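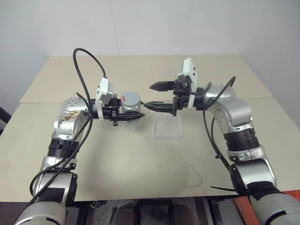 **Flotska Containers Group** | Lids, Jars & Trays

We're looking for people who will come and spend a morning or an afternoon with our jars! If you have ever stood in your kitchen muttering at a lid that won't go back on, or kept a good jar for years for no better reason than liking the way it closes, please read on, because you're the sort of person we want to meet.

The group looks after the small storage things in the Oltum range: clear jars with round lids, shallow see-through trays, little tubs for buttons and screws and the last of the cumin. We have a cupboard with 866 of them in it (samples, old stock, things people have sent us with angry notes) and over the summer we want to find out how they get used on an ordinary table. Which hand holds the jar and which goes for the lid? Where does the lid get put down? Does a tray help, or does it just end up under everything else? We have plenty of opinions on all this and we'd much rather have yours.

## What you'll be doing

Each session lasts 2 hours, including a proper tea break. You sit at a big plain table and we give you small jobs to do: open this, fill that, close it, sort a handful of odds and ends into a tray, then put it all away however you like. You can talk while you do it or keep quiet. Some people hum. Afterwards we have a chat about what felt nice, what felt fiddly and what you'd change, and Lovely Enriquez writes it all down in her enormous notebook.

There's no right way to do any of it. If you'd normally hold a jar against your chest and twist, please do that. If you'd normally give up and fetch a tea towel, we have tea towels.

We run sessions at 10 in the morning and at half past one, all through July, in the long room on the first floor of the Wakach building. There is a lift, and the table can be raised or lowered.

## Who we'd love to hear from

Anyone aged 16 or over. You don't need to know a thing about packaging or design. We'd especially like to hear from:

- people with stiff, sore or weak hands
- left-handers (we never get enough of you)
- people who cook or bake for a crowd
- sewers, model makers, fly tyers and anyone else who lives among tiny parts
- people who wear thick gloves for work

We need some 110 people altogether, so do pass this on to your neighbour, your choir or your dad. You're welcome to bring a friend and sit at the table together. Couples who disagree about how to put things away are very welcome indeed.

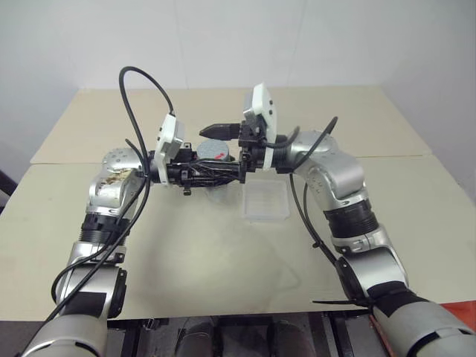

Jonalyn Marquez came along last summer and told us she had expected to be bored by the second jar, but went home and rearranged her whole spice shelf. She also said that the chairs were too hard and that we ought to let people try the lids with soapy hands. We've bought cushions, and soapy hands are now on the list. Thank you, Jonalyn!

## What you get

A £4 voucher for the café downstairs, your bus or train fare back, and a set of jars and a tray to take home. We'll also send you a short write-up in the autumn, so you can see what everybody else made of them.

Please tell us beforehand if you have a skin allergy, if you'd like a shorter session, or if you'd feel happier with someone beside you. Sleeves that roll up are handy. Nail varnish is fine, rings are fine, and so are reading glasses.

## How to join in

Ring the Wakach front desk and ask for Ramil Navarro, or fill in one of the yellow cards by the door and drop it in the tub. Tell us your name, whether mornings or afternoons suit you, and one container you own and can't stand. Ramil will ring back to fix a time. If you've got a lid at home that has beaten you, bring it with you.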